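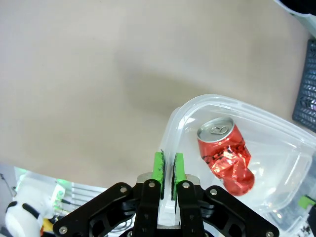

Pinza con almohadillas verdes y tablero beige.

Proyecto Lidier: recuperación de manzanos antiguos en el valle de Lo
Informe de avance para la Fundación Skukia
25 de julio

Estimados amigos de la Fundación:

Les escribimos con las ventanas abiertas y bastante calor, así que perdonen si el informe sale más conversado que los anteriores. Ha sido un semestre bueno, con un susto en primavera del que luego les hablamos, y tenemos muchas ganas de contárselo con calma.

Empezamos por el vivero. De los 900 injertos previstos en la solicitud se hicieron todos, y la mayor parte ha brotado con una fuerza que da gusto ver. Trabajamos con púas de nueve variedades locales, cortadas en diciembre en huertas viejas de la parte alta del valle, y las conservamos en arena húmeda hasta el momento de injertar. Dos de ellas no tienen todavía nombre seguro: en un pueblo las llaman de una manera y en el de al lado de otra, y hemos preferido esperar a ver el fruto antes de decidir con cuál nos quedamos (la discusión, por cierto, sigue muy viva en la plaza).

El susto fue la helada tardía. Perdimos una hilera entera de la parcela baja, la más cercana al arroyo, donde el aire frío se queda estancado hasta bien entrada la mañana. Hemos retirado las plantas dañadas y esa franja la dejaremos este año con trébol. Las hileras de arriba pasaron la noche sin daños que hayamos podido ver, y en ellas pensamos hacer la reposición.

En cuanto al riego, la instalación por goteo que encargamos a Kivley llegó con retraso y hubo que regar a mano durante parte de mayo. Ya está montada y funcionando. Costó 2000 euros, tal como figuraba en el presupuesto, de modo que no les pedimos ningún cambio en esa partida.

También hemos dado siete talleres de poda e injerto. Vino gente mayor que sabía mucho más que nosotros y gente joven que no había tenido nunca una navaja de injertar en la mano, y las tardes se alargaron siempre más de lo previsto, sobre todo cuando alguien sacaba sidra de casa.
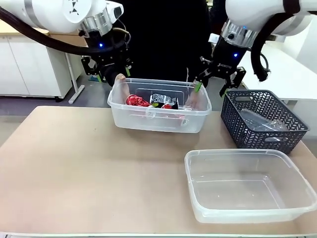
Desde Kivley nos comentan que convendría enterrar la tubería principal antes del invierno, porque en Lo las heladas la castigan mucho, y que ellos mismos podrían prestarnos la zanjadora. Nos parece un consejo sensato y lo hemos apuntado entre las tareas de otoño, aunque habrá que hablar antes con los dueños del camino.

Para los próximos meses nos queda terminar el cuaderno de variedades, que va más despacio de lo que quisiéramos. Las fichas de floración están escritas; faltan las de fruto y los usos de cocina, y ahí dependemos de la cosecha. Queremos además preparar el reparto de los plantones entre los vecinos que cedieron las púas, y nos vendría bien saber si la Fundación desea estar presente ese día.

Adjuntamos las cuentas del semestre y el plano corregido de las parcelas. Muchísimas gracias por la paciencia y por el cariño con que siguen el proyecto, y si les apetece acercarse al vivero, avísennos con unos días y les guardamos sitio a la mesa.

Un abrazo muy cordial,
El equipo de Lidier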